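Sebastião Portela
October 15, 2019

Notes on hard water in a rented flat, and what it does to kettles, taps and tiles. Numbered so that people can reply to the bit they disagree with.

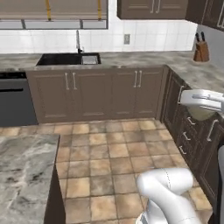
1/ Hardness is the amount of dissolved calcium and magnesium in the water, given as milligrams per litre of calcium carbonate. The last test I ran at the kitchen tap came out at 208. Most scales call anything over 180 very hard.

2/ Units are a mess. German degrees, French degrees, Clark degrees and mg/l all turn up on packaging, sometimes two on the same box. One French degree is 10 mg/l. One German degree is 17.8. One Clark degree is 14.3. Write down which one you used.

3/ Test strips are good enough to set a dishwasher. They are no good for comparing one month with another, as the colour steps are too wide. A drop test kit costs a bit more and reads to the nearest French degree if you are careful with the bottle. Hold it upright. Tilted drops are bigger.

4/ My April reading was lower, 190. The supplier blends two sources and changes the mix over the year, so one reading tells you little. Afonso Patrício has the same supplier two streets away and got a figure within one drop of mine in both months.

5/ Temporary hardness is the part that comes out on heating. Bicarbonate breaks down, carbon dioxide leaves, calcium carbonate stays on the element. Permanent hardness is mostly sulphates and chlorides and stays dissolved when you boil. The kettle only tells you about the first kind.

6/ Descaling: citric acid, two level tablespoons to a litre, warm. Do not boil it. Hot strong citric acid can leave calcium citrate behind, a white crust that is harder to shift than the scale was. Warm tap temperature, half an hour, rinse, repeat if needed.

7/ Vinegar works. It is slower and the smell stays in the kettle for a day. Never use either one with bleach, or straight after it.

8/ Glazed tiles will take a weak citric solution. Cement grout will not take it for long, because grout contains the same sort of stuff you are trying to dissolve. Wet the grout with plain water first, wipe the acid on, count a minute or two, rinse well. Keep liquid away from sockets. Spray the cloth, leave the wall alone.

9/ Marble and limestone: no acid of any kind, ever. Dry the surface after use and you avoid the problem.

10/ Taps. Unscrew the aerator and leave it in a cup of the same solution. If the flow is still poor after that, the scale is in the valve or the flexible hose, and in a rented place that is one for the landlord. Put it in writing.

11/ Jug filters. The resin swaps calcium for hydrogen, so the water comes out slightly acidic and with less temporary hardness. I measured the output of a Gilex cartridge every week. It held under 90 mg/l for 3 weeks and was back above 150 in week five. The box says 4 weeks, so I have no complaint.

12/ Magnetic clamps. I fitted a Nurnuvetti one to the cold feed for two months. Hardness before and after the clamp was the same, as you would expect, since the maker says it changes the form of the crystals and leaves the amount alone. I weighed the scale from the kettle over equal periods and could find no difference larger than the error on my scales. One flat, one kettle. Make of that what you like.

13/ Proper softeners use salt and need a drain, a bypass and somewhere to stand. The quote I had for the smallest Brallness unit, fitted, was 698 euros. For a tenancy with a year left on it I could not make the sum work. Citric acid for the same year comes to some 12 euros.

14/ Dishwasher: set the hardness on the control panel, which almost no one does after moving in. The factory setting is usually in the middle. Look up the table in the manual, and check the units again (see 2).

15/ Replying to a question about soft areas: my sister in Bragança gets under 50 mg/l and has never descaled anything. Her soap lathers far too well. Different rules apply there, mainly to do with old copper pipes, and I have not measured any of it.

16/ Correction to 6: the tablespoons are 15 ml ones, so about 25 g of powder in total. Weigh it if you can.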